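Subject: Re: [zinen-users] tracking drops out on plain tables

Szymon Wilczyńska wrote:

> We're seeing the pose estimate wander off whenever the gripper gets
> close to the table and there's nothing on it. Cokavel reports the
> session as healthy the whole time, no warnings, then the replay shows
> the tool sliding sideways through the tabletop. Jagadeesh suggested
> raising the feature count but I'd like to hear from somebody who has
> done that before I burn a day on it. Is this a known thing? We're on
> the January build of Zinen with the stock config.

Hi Szymon,

Oh yes, I know this one well! I lost most of a week to it at Granstead, and I started exactly where Jagadeesh is pointing you, so let me save you the day. We went from 129 features per image to 400. CPU load went up, the log got a lot longer, and the drift stayed put. If the table is blank there just isn't much to pick, so the detector goes hunting for scraps and a lot of what it comes back with is junk.

The part that fooled me for ages was where the "good" features were. I finally dumped the keypoints from a bad session (set dump_tracks to 1 in the front end section, it's off by default and I don't think the docs mention it) and a big pile of them were sitting on the gripper fingers. Of course they were. The fingers have corners and rough edges and scuffs, everything a corner detector loves, and they're always in view. And since they move with the camera they hardly move in the image at all, so every one of them is voting for "we are standing still." Put enough of those against a handful of weak points on the table and RANSAC happily throws out the table. That's also why Cokavel tells you it's healthy, I think. It looks at the inlier ratio, and the inlier ratio is great!

So the first thing is a mask. Zinen takes a static one per camera, mask_file in the camera yaml, white is keep and black is ignore. Draw it with the gripper fully open, then again fully closed, and black out everything either one covers plus a border of 10 pixels. If you only draw the open one you'll get a burst of bad tracks every time the fingers close, ask me how I know. Don't forget the mount too, ours has a bit of bracket poking into the bottom left corner and I left it unmasked for two days.

The second thing is shadows. A soft one on a white table is sneaky, the detector mostly skips it, but if you've turned the contrast threshold way down (I had) it starts picking points along the blurry edge, and if it's the arm's own shadow it travels along with you. I put the threshold back to the stock value and that cleaned up on its own.

After that you're left with whatever is past the table, and how much of that you get depends on how dark your room is. This is the kind of view I use for checking a mask now, and if the mask is right the surviving points should be out along the table edge and on the frame behind it:

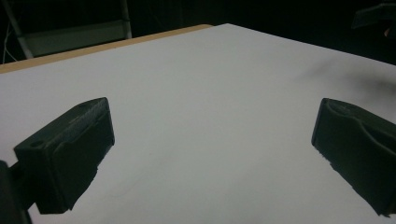
Mask check view: fingers open, bare white table, dark background.

Not a lot to hang on to, right? The wood edge and the corner are decent, the metal bits in the upper left are usable if your exposure isn't locked too low. We lean on the IMU for anything closer in than that. There's a setting, min_tracks_visual, and below that number Zinen quits trusting the vision update and coasts on inertial. Stock is too low for this in my opinion. We run it at 40, which sounds high but coasting for a short stretch is far nicer than being confidently wrong.

One thing I haven't sorted out is what happens when you coast for too long, say somebody parks the tool over a blank spot and chats. Raju has a zero-velocity check that ought to catch it, but I've only tried it on replays so far, never live. If you or Jagadeesh get to it before me please post what you find.

Could you send me the keypoint dump from one of the bad sessions? Off list is fine if it's big. I'd like to see how many of your tracks land on the fingers, and also whether you're calibrated with the gripper mounted or off. I'm around until Tuesday and then back the week after.

Oh, and leave the loop closure alone while you're testing. It hides the drift on replay and you'll think you fixed it.

--
zinen-users mailing list | Contact the list owner | Back to top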